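Unit 4: Why Fruit Keeps Changing After It Is Picked
Food and Plants, Evening Course
Notes by Manuela Zuccaro

Welcome back! This is my favorite unit, so forgive the length. Please read it before class and bring one piece of fruit from home, any kind, as long as you'd be willing to cut it open.

1. Picked fruit is alive

An apple on your counter is still breathing. Its cells take in oxygen, burn sugar, and give off carbon dioxide, water and a little heat. Botanists call this respiration, and the speed of it tells you a lot about how long a fruit will last. Warm fruit breathes faster. Cool it down and everything slows, and that one fact explains most of what goes on in a packing house.

2. Two big groups

Some fruits can go on ripening after harvest. They have a burst of respiration, and along with it a burst of ethylene, a simple gas that works as a plant hormone. These are the climacteric fruits: apples, pears, bananas, peaches, most plums, tomatoes (yes, we count them). A hard green banana turns yellow and sweet because its starch is being broken down into sugar.

The others are non-climacteric. Oranges, tangerines, lemons, grapes, cherries and strawberries don't get that burst. They may soften or dry out, but a sour orange won't turn into a sweet one in your kitchen, however patient you are!

Both groups end up together at home all the time, and the ethylene from one can reach the other. Citrus won't sweeten from it, though the green in the peel can fade. 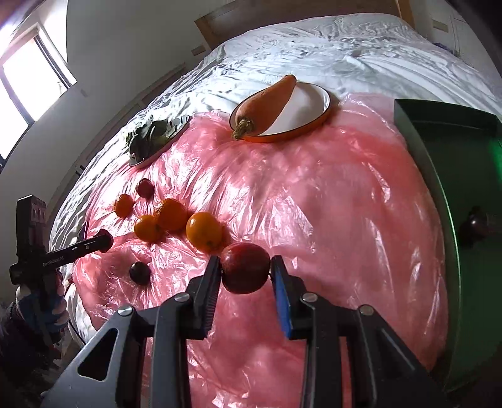
3. Ethylene at home

The old paper bag trick works beautifully. Put a firm pear in a bag with a ripe apple, fold the top over, and check it each day. The bag holds some of the gas in and still lets the fruit breathe. Keep leafy greens well away from apples, as ethylene turns them yellow.

Ilse Gerlach asked last time whether color means ripeness. Sometimes! Red in an apple comes mostly from anthocyanins, which depend on light, cool nights and variety. The background color, going from green toward yellow, is usually the better clue.

4. For next class

Read the chapter on cold storage, up to the part on chilling injury. Then set up two bags with a firm pear in each, one with an apple and one without. Write down smell, color and softness every evening, and bring your notes even if they look messy. Mine always do.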